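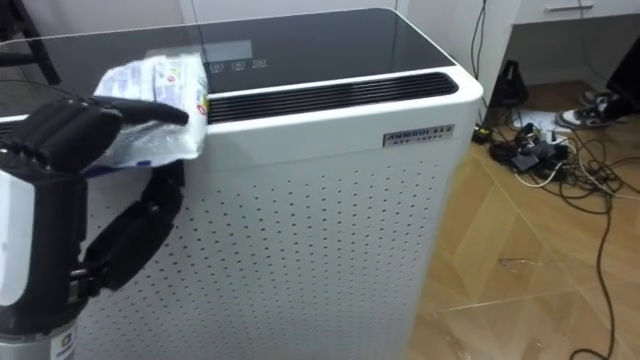
White air purifier with a glass top, on parquet.

Which cut of The Kakitz Road should we show?

Sointu Kemppainen

I help run a small film club in Pirnport and we want to show The Kakitz Road in April. It's a family drama, two brothers and a closed rail line, mostly in Finnish. I've found two versions. The older DVD runs 80 minutes and has English subtitles burned in. The newer disc runs 102 minutes and has subtitles you can switch on and off.

The back cover of the newer one says "complete version" and nothing else. I watched the first half of both. The long one has the whole wedding and a lot more of the mother, and the short one goes straight from the train to the funeral.

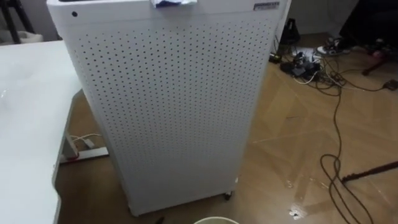 I liked the short one better up to that point, but I don't know if it's what the director wanted or if somebody trimmed it for TV. Our slot starts at 7 and we like to leave time to talk afterward. Does it matter which one we pick? Also, do we need to ask for permission for each version separately?

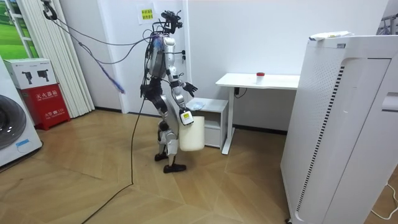
pistberg_matinee

We showed this in Pistberg a few years ago and used the long one. The 80-minute version was made for television. The credits on our copy listed a separate editor for it, so check the end of your DVD and see if yours does too.

The long cut is slow for the first half hour. After that it pays off, mostly in the mother's scenes, and the ending doesn't make much sense without the letter she reads at the wedding. In the short cut the younger brother just seems to change his mind.

On permission, owning a disc doesn't give you the right to show it to a group. Write to whoever handles the film now. Ours was a distributor called Valtonen, but that may have changed. Tell them:

- which version you want and its running time
- how many seats you have
- whether you charge at the door

Ask them to name the version in the reply. Ours covered only the long one.

Test the subtitles on the player you'll be using. Ours came up in yellow and too low, and the bottom line was off the screen until we changed the picture setting. 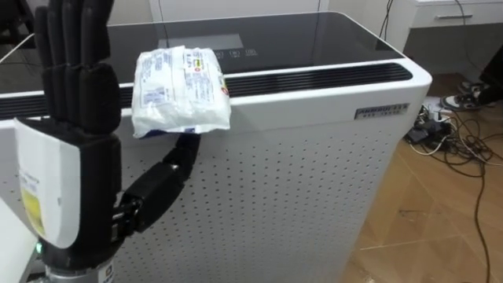

reelbasement

short one. people have to get up in the morning. I've seen both and the wedding goes on forever

Contact us | Copyright, all posts belong to their authors | Back to top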